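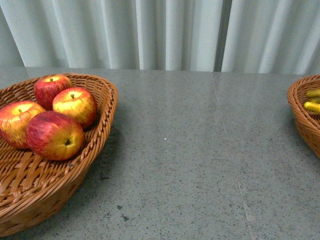 Oltine gripper slips on fruit cell
relay_hum, 21st March
Left arm drops bananas after 40 picks. Zilano controller, no faults. Rack greased in September.

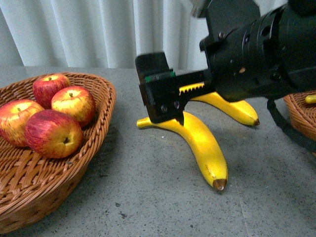 Re: Oltine gripper slips on fruit cell
torque_nm
Re-zero the jaws, then check the rack for play. Grease interval is 3,000 cycles, whatever the calendar says.

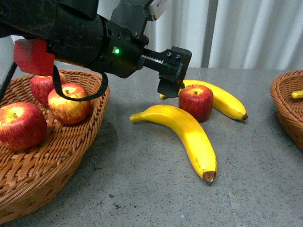 Play at the rack shows up as an uneven close. Shim it before touching force.

Re: Oltine gripper slips on fruit cell
prastonport_cell2
Disagree. Raise force from 12 to 14 first — shims hide a worn pinion. Check the wrist view with the jaws open too, the fingers should sit even on both sides of the fruit.
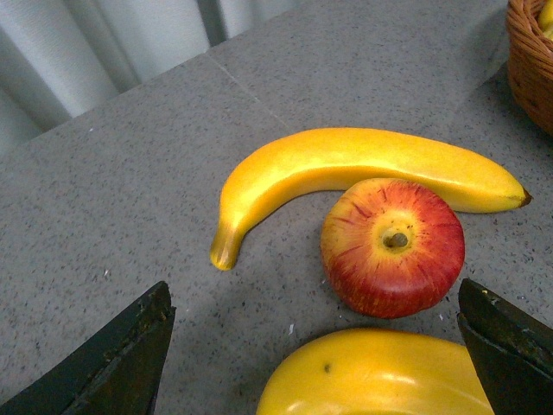

Re: Oltine gripper slips on fruit cell
relay_hum
Re-zeroed, force unchanged. 158 picks, one drop. Pinion on order from Lorente.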